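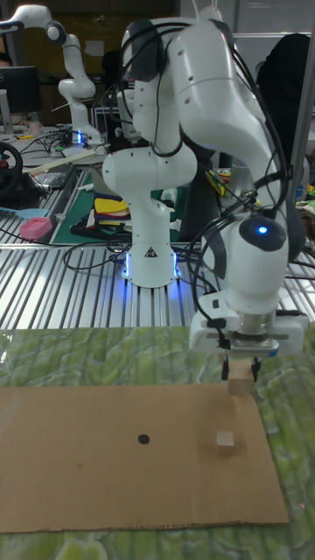
Figure 6.1 One wooden block held clear of the surface, and a second at rest on cardboard.

Chapter 6
Weight, Contact and Friction

In this chapter you will learn
how to find the weight of an object from its mass
what is meant by a normal contact force
why objects at rest on a slope do not always slide
how to measure the friction between two surfaces

Before you start
You should be able to draw a force arrow with its length to scale, and to add two forces acting along the same line. Both were covered in Chapter 5. You will also need to remember that force is measured in newtons (N) and mass in kilograms (kg).

Things that stay where they are

Most of the objects around you at this moment are not moving. A cup stands on a desk, a coat hangs on a hook, a bicycle leans against a wall. It is easy to think that no forces act on them. In fact every one of them is being pulled towards the centre of the Earth, all day and all night, and something else is pushing or pulling back by the same amount.

The pull of the Earth on an object is called its weight. In this book we take the gravitational field strength to be 10 newtons for each kilogram. An apple with a mass of 100 g therefore has a weight of 1 N, and a bag of flour with a mass of 1.2 kg has a weight of 12 N. Weight and mass are often mixed up in everyday speech. A shopkeeper who says that a bag weighs a kilogram is understood by everyone, but in your written work you should keep the two words apart.

When an object rests on a surface, the surface pushes up on it. This push is called the normal contact force. The word 'normal' is used here in an old sense, meaning 'at right angles', and the force always acts at right angles to the surface. If the bag of flour is on a level shelf, the shelf pushes up with a force of 12 N. Put a second bag on top and the shelf pushes up with 24 N. The shelf bends very slightly under the load – too little to see, in most cases – and it is this bending that produces the push.

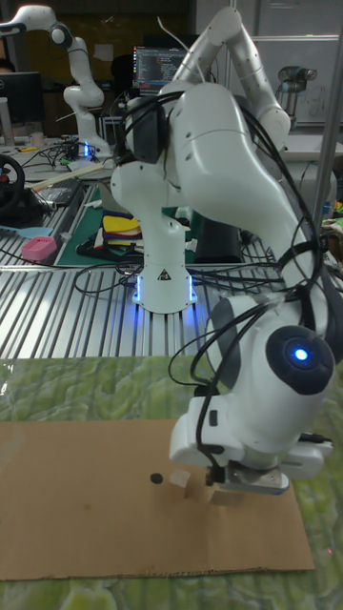

A soft surface bends more than a stiff one before it can provide the force needed. Stand on a mattress and you sink until the springs push up as hard as you push down. Stand on a stone floor and the same thing takes place, over a distance far too small to notice. If the surface cannot supply enough force it gives way. Thin ice on a pond is the usual warning, and shelves loaded with too many books are a more common one.

Stacks

Stacks need a little more care. Each object in a stack carries the weight of everything on top of it, so the contact force is smallest under the top object and greatest under the bottom one. The surface beneath carries the whole stack.

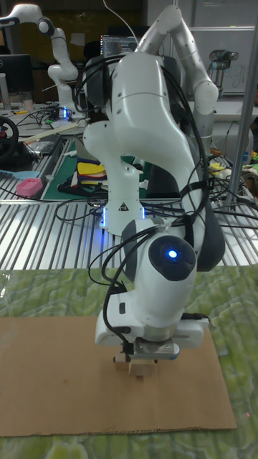
Figure 6.2 A small stack of wooden blocks on a sheet of cardboard.

Suppose two blocks, each with a weight of 1 N, are placed one on the other. The upper block pushes down on the lower with 1 N, and the lower pushes down on the table with 2 N. Nothing changes if the blocks are not lined up exactly, provided that the upper one does not tip.

Case study: the sacks at Boltby

The grain store at Boltby was built with a plank floor, and for many years sacks were piled there in even layers. One November the foreman moved the whole load to one end to make room for a cart. The beam under that end had been safe with an upward push of 2000 N. It was now being asked for much more, and it cracked along its length. The total weight in the store had not changed at all. Guilan Liang, who surveyed the building, drew the floor twice, once with the load spread out and once with it gathered, and you will be asked to do the same at the end of the chapter.

Friction

Push a heavy box gently and it stays still. Push harder and at some point it starts to slide. Until that point, the floor has been pushing back along the surface with a force equal to yours. This is friction. It acts along the surface, where the normal contact force acts at right angles to it, and it always acts in the direction that opposes sliding.

Friction depends on two things: the kinds of surface in contact and how hard they are pressed together. It does not depend very much on the area of contact, which surprises many people. A brick needs nearly the same pull to start it sliding whether it lies flat or stands on its edge.
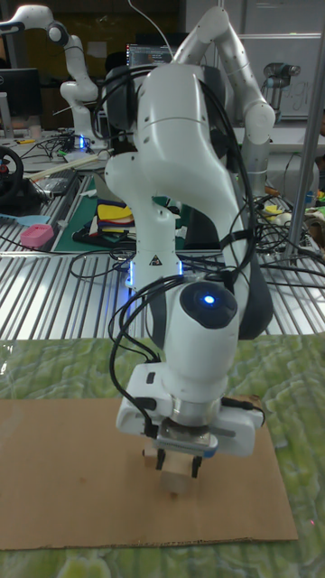

6.1 Measuring friction with a spring balance

You will need a wooden block with a hook, a spring balance marked in newtons, some masses of 100 g each, and a sheet each of cardboard, sandpaper and smooth plastic.

Tape the cardboard to the bench so that it cannot move. Place the block on it and hook on the balance. Pull slowly, keeping the balance level, and write down the largest reading before the block begins to slide. Repeat this three times and take the mean. Then add one mass to the block and begin again.

Nosipho Van der Merwe's class plotted their results with the total weight along the bottom and the friction force up the side. Their points lay close to a straight line through the origin – plot yours on the same axes before you change to the sandpaper.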